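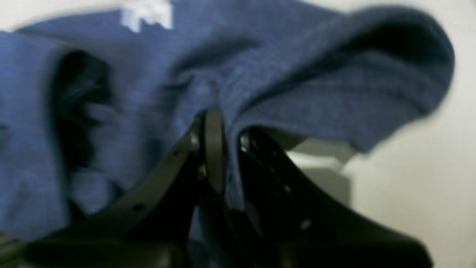

Blue knit, all in a heap. March.

Back from the Prindov concert a little before midnight and too annoyed to sleep, so I'm writing this at the kitchen counter with the last of the rye bread.

I should say first that the playing was good. Kalevi Hakala's left hand is still one of the better things you can hear on a piano for the price of a ticket, and when the trio finally stopped being careful, somewhere in the fourth tune, I forgot to be cross for a good ten minutes. But the evening had been sold to us as a "journey," and I don't trust a concert that calls itself a journey. The program note said the music would "dissolve the border between the listener and the lake." I read that twice. There was no lake. There was a parking lot, and a hall with carpet on the walls.

Pirjo says I'm unfair to program notes. She says somebody has to write something, and that if they just put "piano, bass, drums, an hour and a half" then people would stay home. Maybe. I would go. I'd probably go more often.

The bass player was new, on loan from Flirier, which is the quartet that everyone was so excited about last fall and which I found pleasant in the way that soup is pleasant. He was better here. He plays slightly behind, and Kalevi kept leaning back to meet him, and there was one long stretch in seven where the drummer quit marking the top of the bar and let the two of them get on with it. That was the ten minutes I mean. Then came the suite.

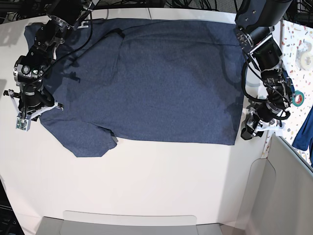

The suite was called "Jorker" and it had 8 parts. It is dedicated, according to the note, to an island where the composer spent a summer, and each part is named for a wind. I could tell two of the winds apart. The third and the sixth were the same tune, I'd swear to it in court, with the brushes swapped for mallets. When I said so in the lobby, Sirkka Kallio told me the repetition was the point, that the sixth part "remembers" the third. I've been going to hear music with Sirkka for years and I have never once got her to admit that something was simply padded.

She did have me on one thing, though. I claimed the piano in that hall is always flat in the upper register, and she asked when I had last heard it, and I had to think. Before the renovation. It sounded fine tonight. I'm putting that down in the interest of fairness, and I don't intend to mention it to her.

What bothers me more than the winds is the talking. Between every part he took the microphone. He talked about silence for so long that I started to look forward to some. He thanked Reijo Räsänen, who booked the series, and Reijo had to stand up and be clapped at, which he plainly hated. He told us that 2,452 people had heard the suite so far, a number I'd like to see the workings for. Does that include the ones who left at intermission? Pentti Lindqvist left at intermission. He said it was his back.
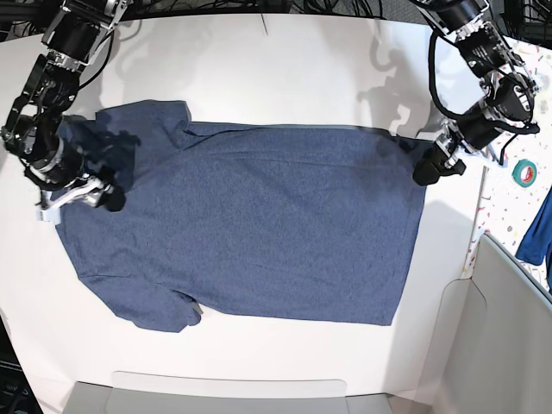
They were selling the record at a table by the coats, on vinyl only, in a sleeve of heavy gray card with a poem on it. I nearly bought it. I had the money out. Then I turned it over and saw it was a "limited edition of 1,841," and something about that took the wind out of me (none of the eight winds). It isn't a number of any meaning, I'm sure of it, it's just whatever the pressing came to. There were shirts as well, and Pirjo held one up against me and said navy would suit me. I pointed out that I already own a short-sleeved T-shirt in speckled navy, which lies almost flat on a table when you spread it out and doesn't have the name of a wind across the chest. She put it back. I think she was a little disappointed, and I might have been nicer about it.

We walked to the car with Sirkka, who hummed the whole way. The third part, or the sixth. I asked her which one and she wouldn't say.

I've been trying to work out why I mind so much, when the evening was, what, half good? Half is better than most. When I was younger I'd have gone home happy on one solo. I suppose it's that I knew from the first tune what they could do, and then I sat there through a great deal of weather waiting for them to do it again. Kalevi doesn't need an island. Give him an old tune in a plain key and somebody stubborn on bass.

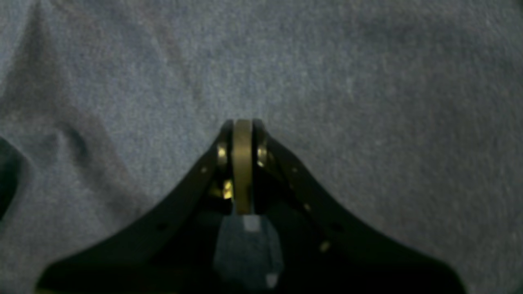

Pirjo thinks I should write to Reijo and say exactly that, politely. I've started such letters before. They come out either too short or as four pages about the decline of the standards repertoire, and then I have to avoid him at the bakery.

Next month it's the Hsu duo, accordion and voice, and the flyer promises "a conversation between two continents." I've said I'm not going. Pirjo has already bought the tickets, on the aisle, because of my knees. I looked them up just now and listened to a minute and a half of something with the sound turned low, and it was quite good, so I expect they'll talk.

Must remember to return Pentti's umbrella. Bed.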